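Re: Kakus box-packing result, 3000 demos

Nodlow
Has anyone reproduced this? They claim one policy handles clutter it never saw, but the eval is 32 trials in one box. I don't buy it.

greenwood_lab
Harsh. 32 is normal for two arms on real hardware.

Nodlow
Normal, sure — still too few to rank 3 methods. And who decided what counts as "packed"?

wostmont
They score an item once it's released inside the walls. My gripe is the baseline, which got a third of the tuning.

greenwood_lab
Fair on the baseline. Our setup is close to theirs, tape and a knife still on the table:

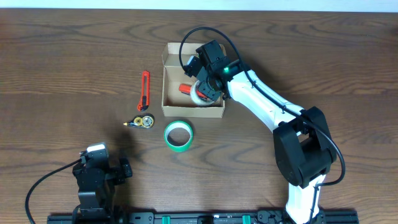
Reply from Nodlow
Nice, but run it with the box moved and post every failure.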